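4.2 Separating garments before folding

The folding policy in Section 3 assumes that one garment lies alone on the work surface. In practice a load arrives as a heap, and most of the failures we logged in April came from this earlier step. We therefore trained a separate policy, which we call Garkeck, that takes hold of one garment, pulls it out to length and hands control to the folding stage.

Training data were collected by teleoperation on the two-arm station at Komthorpe. Operators were told to pick any garment they could reach, grip it near an end, and draw it out until the cloth between the grippers was long and narrow. They were free to choose which arm moved first. We kept 106 demonstrations after removing those in which a gripper closed on two garments at once. Figure 3 shows the station (a) and the view from a wrist camera (b).

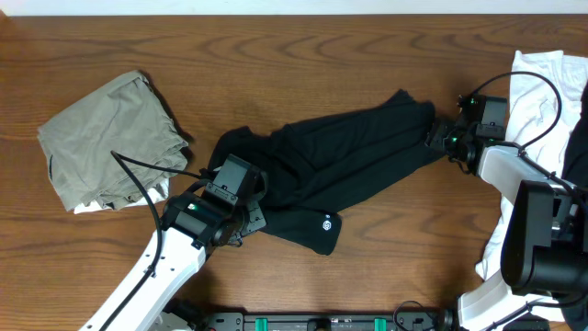 Dark cloth was the hardest case. A twisted black shirt gives the overhead view few edges to work with, and the folds along its length look much alike from one end to the other. Our first model used the overhead camera only. It often placed the grasp point in the middle of a fold, where the cloth slid out as soon as the arm lifted. Adding the wrist views helped most in the last few centimeters of the approach — the part of the motion in which the gripper itself can block the overhead view.

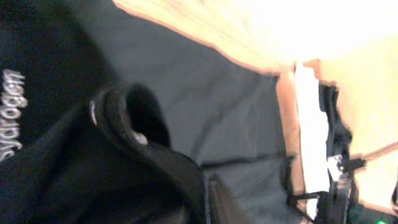

Figure 3. Separation task: (a) work surface and both arms; (b) wrist view of black cloth lying over gray.
Photos: Rawan Zein and Tsutomu Yoshida, Komthorpe

We held out 38 trials for evaluation and ran each of them with both versions of the model. A trial counted as a success if one garment, and only one, was held at the end. The version with wrist views failed in 2 trials, both on black garments with the hem rolled under. Printed lettering and small metal fittings did not seem to affect the choice of grasp point, although we did not test this separately.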